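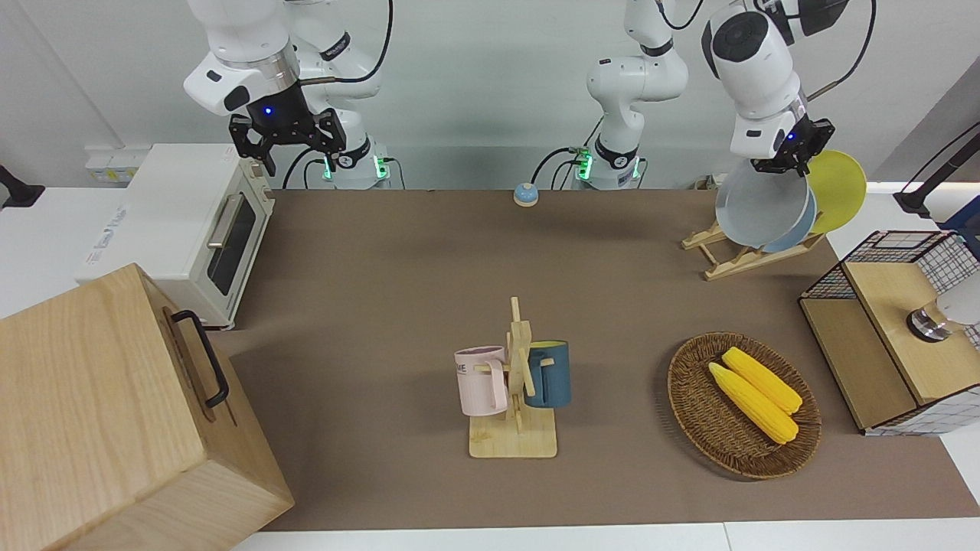 Assiettes posées sur la tranche dans l'égouttoir en bois.

Rechercher dans les fiches
Dernière mise à jour : 27 septembre 2019 – Temps de lecture : 3 min

Ranger les assiettes dans l'égouttoir

1. Dégager le plan de travail autour de l'égouttoir. Saisir chaque assiette par le bord.

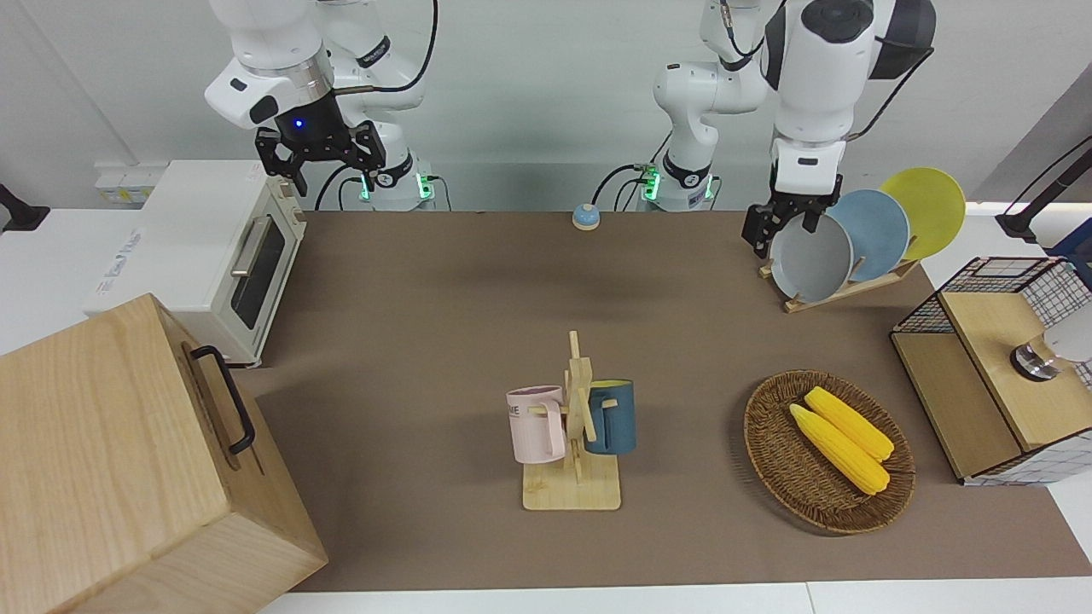 2. Placer les assiettes à la verticale, une par encoche. Laisser égoutter 30 minutes.

Toute assiette restée à plat sur la table 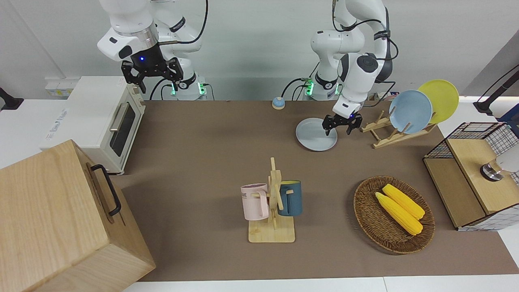
est reprise par le bord, puis redressée entre les lattes. Les tasses se suspendent au porte-tasses.

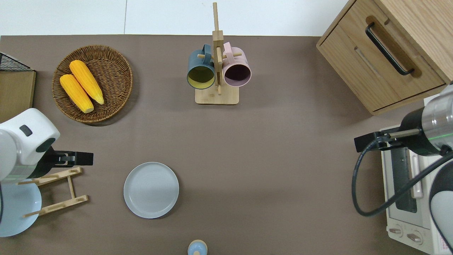
Assiette grise à plat, porte-tasses et panier de maïs.

Fiche relue par Idrisa Rashidi.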